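Print | E-mail

Home > Clubs and Competitions > Dirnberg Two-Arm Project

The Dirnberg Two-Arm Project is a student robotics project in Dirnberg. It was started by Siwan Wynne, a shop teacher, as an after-school class with 17 students. Members work with a pair of table-mounted robot arms and print many of the small parts themselves.

Workspace

The arms share one light wooden bench. Hand tools, markers and containers of small pieces are kept on the same surface.

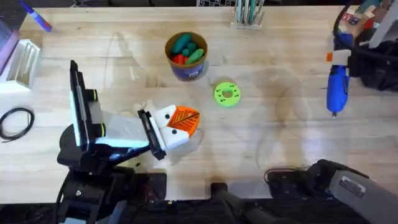

Tasks

Early lessons cover gripping a single part with one arm. Later ones use both arms on the same object, with one gripper at the middle and the other at the end. Students keep a written log, which had reached 747 entries by the end of the second year.
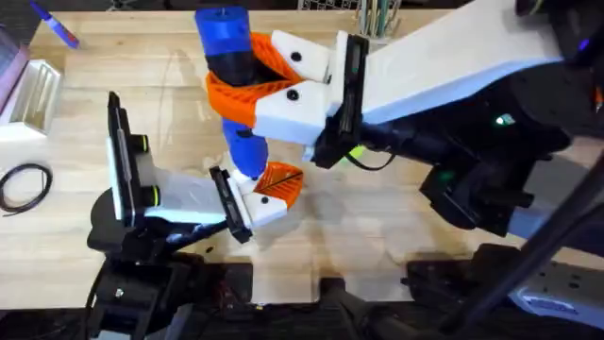 Both grippers on a blue cylindrical object.

Competition

The project enters the Padilla Cup, held each August in Hondthorpe. Teams have 20 minutes per task and can score up to 200 points.

Filed under: Student robotics, School clubs

Previous | Next | Index | Back to top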